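カップと棚と流し 給湯コーナーの写真

ホーム > 写真 > 台所まわり

事務所の給湯コーナーを8月に片づけたときの写真と、そのあと少しずつ撮り足したもの。棚、器、湯わかし、粉と豆、さじ、流し、机の上の順に並べた。説明は各1、2行のつもりで書いたが、寸法や使い勝手を書いた分だけ長くなっているところがある。読み込めない写真は説明だけが残る。

棚

Stivbyの棚、組み立て前。
板と脚と金具の袋。説明書は折りたたんだ一枚きりで、右の脚と左の脚の見分けかたが絵でしか書いていない。脚の内側に小さな穴がある方が右。

Stivbyの棚、組み立て後。
幅は626ミリ。壁のコンセントと冷蔵庫のあいだに収まる幅で選んだ。奥行きは浅く、大皿は縦にしないと入らない。

一番上の段。
めったに使わない来客用の急須と、予備のフィルター。踏み台がないと届かないので、毎日使うものは上げないことにした。

二段目。
マグと湯のみ。取っ手を右にそろえてある。左利きの人が使うと向きが逆で戻ってくるが、そのままにしている。

三段目。
豆、粉、茶葉、砂糖。重いものはもっと下に置きたかったが、下の段は流しの水がはねる。缶の底がさびるのを前の棚で経験した。

一番下の段。
布巾の箱と洗剤の詰め替え。食べるものは置かない。箱のふたは外したままで、手前に引き出して使う。

棚板の裏。
板の裏側にゴムの滑り止めを貼ったところ。四すみに小さく切ったものを貼れば足りる。最初は全面に貼ってしまい、板が金具に入らずはがした。

前に使っていた棚。
市販の三段ラックで、もともとは本を入れていた。棚板がたわみ、真ん中のカップだけ少し傾いていた。いまは倉庫で紙の箱を載せている。

棚の横のフック。
ふきん掛け。粘着式のものは夏に落ちたので、ねじ留めに替えた。下穴をあけずにねじを入れると板が割れるらしい。下穴は細い錐であけた。

器

厚手の白いマグ。
食堂の閉店のときに譲り受けたもの。口が厚く、飲み心地は人によって好みが分かれる。落としても欠けにくい。

薄手の湯のみ。
番茶用。熱い湯を入れると持てないので、茶托を付けるか、半分まで入れる。重ねると抜けなくなることがあり、横に並べて置いている。

ふたつきのカップ。
会議のときに使う人が多い。ふたのパッキンに色が移る。外して洗わないと茶の匂いが残る。

ガラスのコップ。
麦茶と水。飲み口の近くに線が入っていて、その線までで200ミリリットルになる。計量カップが見当たらないときに使っている。

欠けたもの。
口が欠けた器は鉛筆立てに回した。底が欠けたものは机を傷つけるので処分。捨てる日まで新聞紙に包んでおく。

糸底のざらつき。
裏返して撮った。買ったばかりの器は糸底が粗いことがあり、机に線がつく。目の細かい紙やすりで水をつけながらこすった。こすりすぎると白い粉が出る。

茶渋。
重曹をつけてこすった側と、まだの側。内側が白い器は茶渋がよく見えるので洗う気になる。内側まで黒い器は見えないぶん、指でさわって確かめる。

取っ手の大きさくらべ。
指が二本入るもの、三本入るもの、一本しか入らないもの。満杯にすると、指一本の取っ手は重さで傾く。見た目は小さい方がすっきりしている。

重さをはかったところ。
白いマグにコーヒーを入れて426グラム。空のときの重さは控えるのを忘れた。片手で書類を持ちながら運ぶなら、もう少し軽い方がいい。

受け皿。
カップとは別に買ったので径が合わない。くぼみの中でカップが少し動く。菓子皿として使うことの方が多くなった。

湯わかし

Flirnardの電気ケトル。
注ぎ口が細い型。コーヒーには向くが、カップ麺の湯を注ぐには時間がかかる。昼どきに列ができるので、もう一台を別に置いた。

ケトルの底。
水あかが白くついている。クエン酸を小さじ一杯入れてわかし、しばらく置いてから捨てた。捨てたあと、水だけでもう一度わかす。

ケトルの台。
台と本体のあいだに水が入ると拭きにくい。注いだあと、口から垂れた水が伝って台に落ちる。布を一枚敷いてみたが、布がいつも湿っていて不評だった。敷くのはやめた。

大きい方のポット。
押して注ぐ型。注ぎ口の向きが変えられないので、流しに寄せて置くとカップが入らない。机の角に置いて、角からカップを出すようにして使う。

コードの通し道。
棚の裏に沿わせて留めた。流しの側には通さない。留め具は後から開けられるものにしておくと、ケトルを洗うときに外せる。

やかん。
停電のときのために残してある。卓上コンロで使う。ふたのつまみが一度外れ、ねじを締め直した。

粉と豆

Wallinの豆。
中深煎り。袋のまま缶に入れている。袋の口はクリップで留め、空気を抜いてから缶のふたを閉める。

豆の缶。
ふたが二重になっている。内ぶたのつまみが小さく、手が濡れていると開けにくい。

ミル。
手回し。粗さの目盛りが本体の下にあり、回しているうちに少しずつ動く。決めた位置に油性ペンで印をつけた。印は洗うと薄くなるので、何度か書き直している。

挽いた粉。
粗いもの、中くらい、細かいもの。並べると違いが分かるが、ひとつだけ見ても自信がない。ペーパーで淹れる分は真ん中を使う。

インスタント。
瓶入り。朝いちばんに来た人と、夕方に残っている人がよく使う。瓶の口の内側に粉が固まるのは、湯気の上がったカップの上で振り出すため。さじですくえば固まらない。

砂糖。
角砂糖とスティックの両方。角砂糖は溶けるまで待つ人が少なく、カップの底に残ったまま流しに来る。スティックは半分使って残した袋が棚に溜まる。

ミルク。
粉のものは先に入れるか後に入れるかで溶け方が違う。先に入れて湯を少し注ぎ、練ってから残りを注ぐとだまになりにくい。冷蔵庫の牛乳は扉側に置いていたが、奥に移した。

茶葉の缶。
ほうじ茶、番茶、紅茶。缶がどれも似ているので、ふたの上に紙を貼った。横に貼ると棚の奥に入れたときに見えない。

フィルターの入れもの。
紙のフィルターは袋から出すと広がってくる。はがき用の立てものに挟んだ。湿気を吸うのでケトルから離してある。

さじ

引き出しの中。
長いもの、短いもの、木のものを分けた。仕切りは菓子箱のふたを切って作った。切り口にテープを貼らないと紙くずが出る。

柄の長いスプーン。
アイスコーヒー用に買ったが、深いマグにも使える。短いさじは手を離すとカップの中に倒れ、柄まで沈む。長いものは倒れても柄の先が外に残る。

柄の短いスプーン。
計量も兼ねる。すり切りで使うなら、別のさじの柄でならす。瓶の中に入れっぱなしにする人がいるが、粉が柄につくので外に出すようにした。

木のさじ。
はちみつの瓶に使う。コーヒーに入れると色が移る。洗ったあとは立てて乾かし、引き出しには翌朝入れる。

混ぜかた。
大きく回すと縁からこぼれる。底の方で小さく前後に動かす方が早く溶けた。縁まで入れたカップなら、入れる前に少し飲んでしまう人が多い。

使ったさじの置き場。
小皿をひとつ決めた。決める前は、机の上、受け皿、ふたの上、カップの中とばらばらで、机に丸い染みができた。小皿は昼と夕方に替える。

さじ立て。
使っていないものだけを入れる。柄を下にするか上にするかで意見が割れ、いまは柄を上にしている。口に入る側にさわらずに取れる。

流し

水切りかご。
横長のものから縦長のものに替えた。マグを伏せると幅が足りず、斜めにもたれさせることになる。かごの受け皿に水が溜まるので、傾きをつけるため片側に割り箸をはさんだ。

スポンジ。
器用と流し用で形を変えた。色で分けていたときは、どちらがどちらか忘れられていた。流し用は角をひとつ切り落としてある。

布巾。
朝に新しいものを出す。机用と器用は別。器用は毛羽の出ない薄手の麻で、最初の何回かは水を吸わなかった。

排水口のかご。
コーヒーの粉は流さず、紙のまま新聞紙に包んで捨てる。少しでも流すと、かごの目に細かい粉が詰まる。歯ブラシで裏からこする。

乾いた粉。
淹れたあとの粉を平たい皿に広げて乾かしたもの。靴箱に入れるという人が持って帰る。乾ききらないうちに袋に入れるとかびる。

蛇口の根もと。
水が溜まるところ。綿棒と爪楊枝で掃除した。拭いたあとに乾いた布をもう一度あてると、白い跡が残りにくい。

机の上

Durleyのコースター。
厚いフェルト。洗うと縮んで縁が反った。重しをのせて一晩おくと少し戻る。冷たいコップの水はよく吸うが、吸ったまま置くと机が湿る。

輪染み。
木の机についた白い輪。乾いた布をあててしばらくこすったが、薄くなっただけで残った。濃い茶色の輪の方は水拭きで落ちた。

机の材の違い。
つやのある机は水滴が見つけやすく、つやのない机は拭いたかどうかが分かりにくい。淡い色の机は、コーヒーのはねが乾く前なら一度で拭ける。

カップを置く位置。
利き手の奥側。手前に置くと袖が当たる。書類とカップを同じ側に置かないことにしてから、紙の買い直しが減った。

盆。
人数分を一度に運ぶためのもの。縁が低く、滑り止めもないので、濡らした布巾を固くしぼって敷く。戻るときは空のカップを重ねず、そのまま並べて持つ。

冷めたカップ。
飲み残しに表の名札はつけていない。夕方の片づけのとき、机に残ったものは声をかけてから下げる。返事がないときはもう一回だけ聞く。

整理のあとの数。
棚に戻したマグは19。整理の前は棚の外にもあり、出窓やコピー機の横からも見つかった。数を控えておくと、足りないときに机を見て回る目安になる。

グレーのマグ。
青みのある濃いグレーで、胴に丸みがある。縁の内側だけが明るく、飲みものの黒っぽい色との境がはっきりする。細い柄のスプーンが入った状態。

コメント(1)
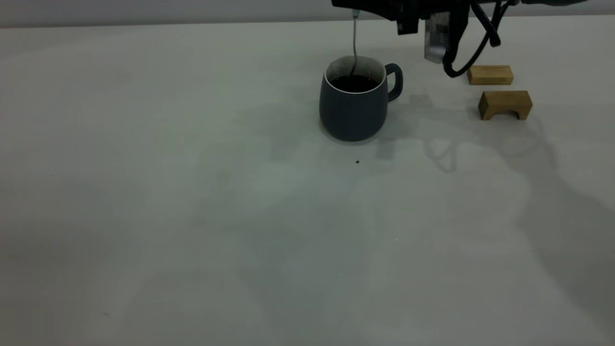

うちの職場でもスプーンの置き場は長いあいだ決まらず、結局は柄の長いものを人数分そろえて、各自が引き出しで持つことにしました。小皿方式は替える人が決まっていないと続かなかったです。それと糸底のやすりがけ、目の細かさは何番を使いましたか。手もとにある400番だと少し粗い気がして、まだ手をつけていません。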